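Clornel CL-12 Touring Windscreen

Fits: Mornemska Lau 300 and Lau 400 maxi-scooters
Part no. 3788-T

The CL-12 replaces the standard screen on the Lau 300 and Lau 400. It is formed from 5 mm clear polycarbonate with a hard coating on both faces and stands 101 mm taller than the original part. Width at the shoulder is unchanged, so the mirrors keep their full range of adjustment.

The screen bolts to the factory brackets. No drilling or trimming is required. The kit contains the screen, four stainless fasteners, rubber wellnuts and nylon washers. Tighten the fasteners evenly, in a diagonal pattern, to the torque printed on the instruction sheet. Overtightening will craze the material near the holes and is not covered by warranty. Allow roughly 12 minutes for fitting with the scooter on its centre stand.

Airflow was assessed on the road by Aníbal Escobar, on both engine sizes and with open-face and full-face helmets. Riders of average height should look over the top edge. Shorter riders will look through it and may prefer the CL-5, which keeps the standard height. The CL-12 should not be used with a top box mounted behind a raised rack.

Clean with water and mild soap. Do not use petrol, ammonia or glass cleaner. Check the fasteners at each service.

Colours: clear, light grey
Warranty: 12 months
Technical contact: Wahyudi Setiawan, Jonville

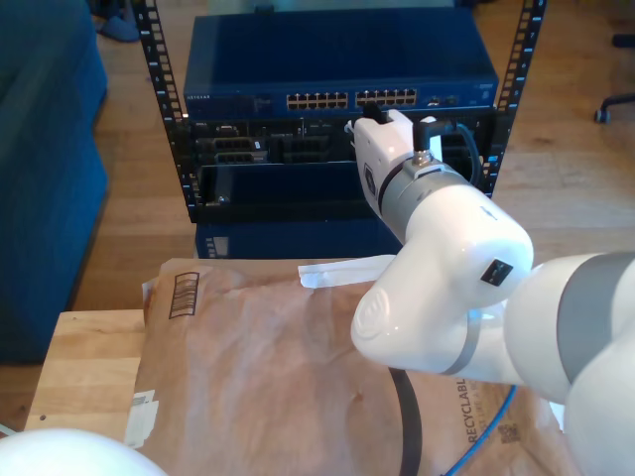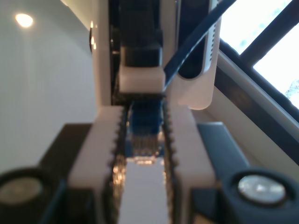
Robotic arm with wrist and gripper housing (first); gripper fingers with serrated inner edges (second).

Related items
CL-5 Standard Height Screen
Lau Hand Guard Set
Lau 400 Centre Stand Spring
Clornel Wellnut Pack

Clornel Scooter Accessories, Jonville | Contact us | © Clornel | Back to top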